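Perron Soft Goods – data card

Release 2 of the Perron collection, 22/12/2022
Maintainer: Raghavendra Poojary, Ancombe
Former working title: Ikum

Summary

Perron is a collection of image sequences showing soft goods being folded, flattened, turned and put down on a table. The goods are ordinary fabric items of the sort found in a hall cupboard or on the back of a door: bags, covers, aprons, hooded tops, tea towels, pillowcases. Release 2 holds 2,342 sequences of 668 items. Release 1 held 1,000 sequences and is fully contained in this one, with corrected labels.

The collection is meant for work on the shape of cloth at rest and in the hand. It is not a catalogue of products. Makers, prices and sizes are not recorded.

Contents of the package

sequences – one folder per sequence, numbered
items – one text file per item, giving the item class, main colour, trim colour and fittings
labels – state labels, one line per labelled picture
splits – lists for training, checking and testing
CHANGES – differences between releases 1 and 2

No item appears in more than one split. Users who make their own splits should divide by item number, as two sequences of the same item share colour, trim and wear.

Item classes

There are 51 item classes. The largest are tea towels, pillowcases and shopping bags. The smallest are peg bags and oven gloves, which should not be used to report results by class.

Class names follow what a person would call the item when it is laid out flat. This matters for items that are hard to name when crumpled. A hood and a bag mouth can look much the same once folded over, and labellers working from a single picture are told to write "bag or garment" and leave the class field open. The open entries are kept in the labels file and marked with a question mark.

State labels

Each labelled picture has one overall state:

flat – the outline can be followed all the way round, with no part lying over another
folded – one or more straight folds, made on purpose
bunched – irregular folds, outline partly hidden
hanging – lifted clear of the table
part lifted – a fold or corner raised, the rest on the table

Bunched and part lifted may both apply. In that case both are written, bunched first.

Four further fields are filled in where they can be read:

edge – binding, hem, raw or hidden
opening – seen, partly seen or not seen
fittings – eyelets, buttons, zips, cord or none seen
grip – ridge, edge, corner, fitting or none

"None seen" does not mean that the item has none. A fitting under a fold is left out of the picture label even where the item file lists it.

Bound edges

Trim in a second colour is the most useful guide to how an item lies, and labellers start from it. They follow the binding from any visible end, note where it goes under, and only then look at the body of the cloth. Plain items with hems in the same colour take longer and are less certain. Agreement between labellers on the opening field was lowest for plain dark items, and those labels were checked again for release 2.

Slits are a known source of error. A dark line in heavy cloth may be a pocket, a seam that has opened or simply a deep fold. Unless stitching can be made out, the label is "fold or slit".

Labelled picture

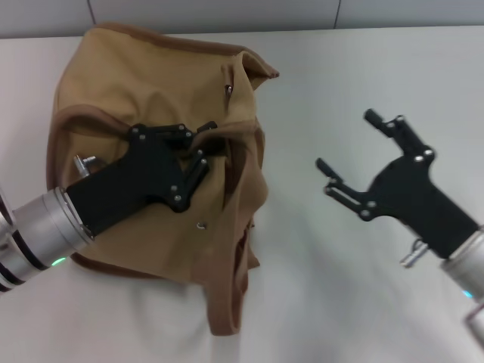

Perron Data Notes, Issue 2, p. 51

Overall state: bunched, part lifted. Class left open (bag or garment). Main colour tan, trim dark brown. Edge: binding. Opening: partly seen. Fittings: eyelets, two seen. Grip: ridge. The dark line towards the bottom is entered as "fold or slit".

Known limits

All tables are pale, so dark items stand out more than they would in a home. White and cream goods are under-represented for the same reason – their outlines were too hard to label.

Weight and thickness were judged by hand in three steps (light, medium, heavy) and should not be treated as measurements. Fibre content is not given. Wet cloth is not covered.

Changes since release 1

Class "sack" merged into "bag".
State "crumpled" renamed "bunched".
Grip field added.
Item files moved out of the sequence folders.

Release 3 is planned for May and will add curtains and bed covers. Corrections go to the maintainer through the Conunau issue page, quoting the sequence number and the line in the labels file.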